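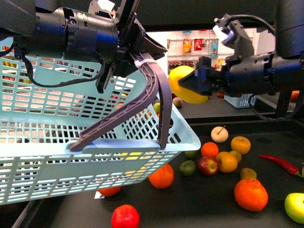

Light-blue plastic basket, tilted over the table.

Re: Windari v Kalurberg – no win no fee offer

Dorottya Kun wrote:
> The solicitors say they'll take it on for nothing up front.
> We only pay if we win. I think we should sign before
> January. Any objections?

Yes, from me. I've read the agreement twice and "nothing up front" leaves out clause 4, where we owe 1,000 for an expert report whether we win or lose. Who picks the expert? They do.

I'm also not convinced the Plirkex case they keep mentioning is anything like ours. That one settled – we don't know for how much.

Could you ask them for the success fee in writing? I won't sign until I've seen it.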